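3.2 Towel presentation in guest bathrooms

Folding was looked at next. The Orkness laundry log lists 1,867 small towels for the period, of which 1,739 went out folded flat and the rest in some shaped form (fan, roll, rose). Housekeeping staff at both sites, Orkness and Pruditz, were asked to make each form the way they normally would, no training given. Sample small, 400 towels. Terry cotton only.

Flat folds held up best on the shelf. Rolls next – they loosen at the outer end unless the tail is tucked under. The rose was the slowest form and also the least consistant between staff. Two problems kept coming up in the notes. First, the center coil: wound too loose, it sinks and the top reads as a crumpled roll. Second, the base, which has to be pinched or tied narrow or the outer layers slide down. Hem placement matters too. With the hem on the outside edge the spiral is easy to see, even in a plain one-color towel. Panasiuk (Svyatoslav Panasiuk, pers. comm.) reports the same for bath sheets, wich we did not test.

Figure 5 gives the rose form in blue terry. Hem along the fold edges, base pinched narrow, tail hanging free on one side.
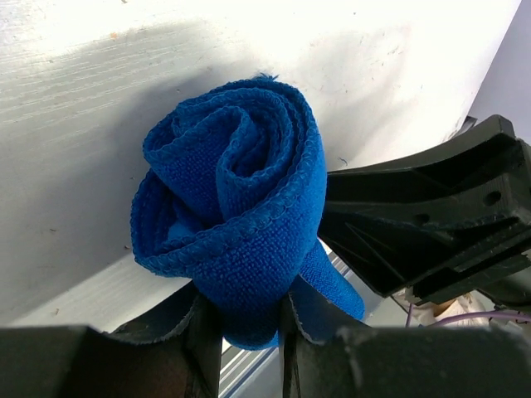
Figure 5. Rose form, blue terry towel.

3.3 Storage after folding

Shaped towels need an open shelf. Stacking flattens them, so shelf space was logged seperately for each form.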